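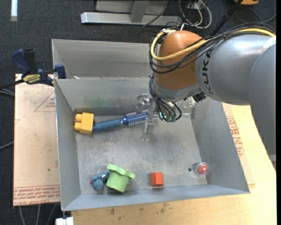 Two-section metal bin, items in the front section.

Kamon evaluation board, bench bring-up checklist
Revision 2, February

Covers the Kamon 64-bit processor board with the Rashti power module fitted. Work down the list in order. Mark each line OK, Fix or N/A and write the comment on the same day. A board with an open Fix line does not get a software image.

Before power

1. Board serial matches the traveler sheet. OK
2. Heat sink screws tight, all four corners. OK
Comment: thread locker missing on one screw, added.
3. No solder bridges on the memory side. OK
4. Boot switches set to serial flash. Fix
Comment: board arrived set to network boot. Reset by hand. Third board in this batch like that, so assembly needs the updated drawing.
5. Resistance from core rail to ground above the limit on the traveler. OK

First power

6. Bench supply current limit set to 900 mA before switching on. OK
7. Core rail reads 900 mV, no load. OK
Comment: same number as line 6, different unit. Please write the unit down. Two sheets last month had just the number.
8. Idle current under 425 mA with the processor held in reset. OK
9. Reset line releases after all rails are good. OK
Comment: checked on the scope, trace saved with the board folder.
10. Fan starts. N/A
Comment: passive heat sink on this version.

Processor and memory

11. Debug probe finds every core. OK
Comment: needed the newer Kustska probe firmware. The old one sees the first core and stops.
12. Cache self-test passes on each core. OK
13. Memory training completes from a cold start. Fix
Comment: failed once, passed on every try after that. Leave open until it has been run from cold again in the morning.
14. Memory test, full range, no errors. OK
15. Second hardware thread enabled and running on each core. OK

Load test

16. Flallen stress suite, 160 passes, no hangs. OK
17. Package temperature stays under the limit on the traveler. OK
Comment: sensor cable was loose at the start. Pushed in and the test restarted from zero.
18. Clock does not throttle during the run. OK
19. Console log saved and checked for corrected memory errors. OK
Comment: none logged.

Shutdown and storage

20. Supply off before the probe is unplugged. OK
21. Board in a shielding bag, label facing out. OK
22. Traveler sheet signed. Fix
Comment: hold for lines 4 and 13.

Result: not released. Recheck line 13 from cold, then close line 4 once the switch setting has been confirmed against the drawing.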